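The Long Gray Part

1. Monday

The long gray part arrived at Redovico with no paperwork, which made it the third thing that month to do so, after a drum of solvent and a man named Hutchins.

Hutchins had been explained eventually. He was from the Nelwood office and would be with us through October, and he had his own mug. The drum went back. The part stayed on the steel table in the back shop, lying across the yellow tape so that it was in two zones at once, and this was what brought it to the attention of Ivana Troncoso.

Ivana had put the tape down herself over a weekend, on her knees on the tabletop in her socks. Every rectangle meant something. There was a rectangle for things coming in and a rectangle for things going out, and a line down between them that she regarded the way other people regard the median on a highway. In 11 years she had never seen anything in the building that could not be made to choose.

"Whose is this?" she said.

Hutchins looked up from his mug. "What is it?"

"I asked first."

He came over and walked the length of it. It was all ribs and fins and little square compartments, with slots in places where you would not think to want a slot. He put a finger in one of the compartments and took it out again.

"It's a duct," he said.

"A duct for what?"

"Air?"

"It's open all along the top, Hutchins."

"Then it's a very trusting duct," he said, and went to find the sugar.

2. Theories

By lunch the part had a following. Someone from shipping said it was a tray for test tubes, and was asked what kind of test tubes were square. Someone from accounts, who had only come down to borrow the stapler, said it looked like the inside of a printer. This was considered the best answer so far, mostly because she left right after giving it and couldn't be questioned.

Ivana ran her thumb along the edge. It was a little rough, the way things are when they have been made once, by somebody who means to make them again better. She had handled enough first tries to know the feel. First tries had owners. People who had made a first try at something would call, sooner or later, in a voice that was trying to be casual.

So she waited for the call. She also moved the part fully into the incoming rectangle, where it stuck out at both ends, and then diagonally, where it stuck out at one.

"You could make the rectangle longer," Hutchins said.

She didn't answer that. She went and got the clipboard.

3. Codumari

The call came a little after 2, from a firm called Codumari, which none of us had heard of. The voice was extremely casual.

"I'm just wondering," it said, "if something might have come to you. Sort of long."

"How long?" said Ivana.

"Well. Long."

"What color?"

"I'd say gray. Would you say gray?"

Ivana said she was not the one describing it. She had once given away a perfectly good crate of hinges to a man who agreed with everything she said about it, and she'd been careful on the phone ever since.

There was some breathing. Then the voice said that it had two combs on it, sort of, one near one end where the ribs stood up close together and another set farther along with more of a curve to them, and that the second set had taken nine evenings to draw and had been wrong for eight of them. It said this in a completely different tone. Ivana put down her pen.

"What is it?" she said.

"I'm not really supposed to say."

"Is it a duct?"

"Is it a *what?*" said the voice, so hurt that Ivana had to look at the ceiling for a moment.

They agreed that someone would come for it by the end of the day. She wrote CODUMARI on the clipboard, and under Description, after some thought, she wrote LONG.

4. Going Out

Which left the matter of the line. To be collected, the part had to go out, and to go out, it had to be in the outgoing rectangle, and the outgoing rectangle was occupied by 300 brochures that Hutchins had brought with him from Nelwood and could not be persuaded to think about.

"Those are going out," he said.

"When?"

"In principle."

She took hold of one end of the part, and it came off the table more easily than she'd braced for, so that she took two quick steps backward and nearly put her heel on the thin white cable by the table legs. She had been meaning to tape that down too. From the other side of the shop Hutchins asked if she needed a hand, in the voice of a man already sitting.

"Keep it off the floor," he added.

"I am keeping it off the floor."

"It's pointing at the table legs."

"It has to point at something."
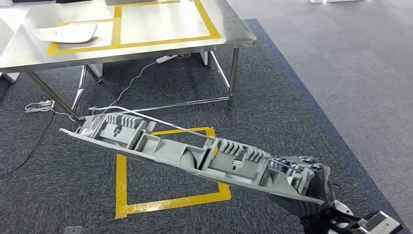
5. Collection

The person from Codumari turned out to be young and to have come on the bus. He had brought a blanket. He stood in the doorway holding it in both arms and looked past Ivana, and past Hutchins, who had risen for the occasion, until he found what he had come for.

"Oh, good," he said. "You didn't stand it on its end."

"We wouldn't," said Ivana, who had considered it at noon.

He signed where she pointed. He read the word LONG and seemed to think it was fair. Then the two of them wrapped the thing up, he folding and she holding, and when they got to the second set of ribs he stopped and pulled the blanket back an inch.

"That's the part that took nine evenings," he said.

She bent down and looked at it properly. She still had no idea what it was for. The light got in along the tops of the ribs and didn't get much farther.

"It's very even," she said.

He went pink and covered it up again.

She watched him from the loading door until the bus came, and saw the driver say something, and saw him shake his head, and then saw the driver get up and help him with the back end. When she returned to the table Hutchins had moved the brochures. He had moved them into incoming.

"Well," he said, "there was room."

Ivana went to look for the tape.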